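Ulla Väisänen
2019-06-27

OK, thread time, because I finally learned to bake Finnish rye bread and I can't stop talking about it! (My neighbors in Osunville have all had a loaf by now. Sorry, neighbors.)

I got my starter going in January from a pinch of dried crumbs my aunt mailed me. It smelled like old socks for a week and then, one morning, like green apples. Green apples!!

My everyday loaf is 779 grams of dough. Weird number, I know, but it fills my pan right to where I like it. 200 grams of that is starter.

Rye dough is sticky, and I mean wallpaper paste sticky. Wet your hands and keep wetting them. I fought it with extra flour for months and got bricks.
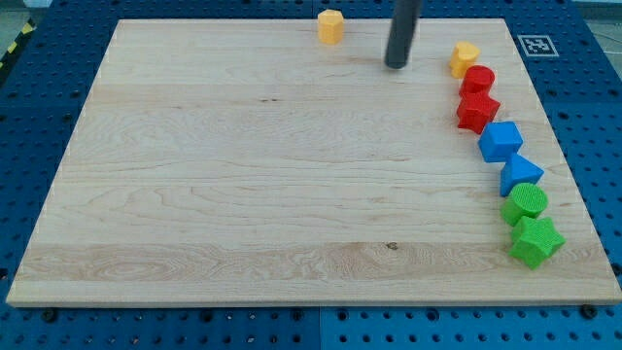
How long should rye bread rest before you cut it?

Overnight at least, wrapped in a clean towel. I wait 2 days if I can stand it, and the slices come out so much neater.

The taste changes too! Day one is mostly sour, and after that you start getting something almost like malt.

Toppings, in the order I eat them: cold butter, butter and cucumber, butter and smoked fish, more butter.

Next up is the flat kind with a hole in the middle, the kind the Heinonen side of the family used to hang on a pole over the stove. If you have a good recipe, send it my way, I'm baking again Saturday!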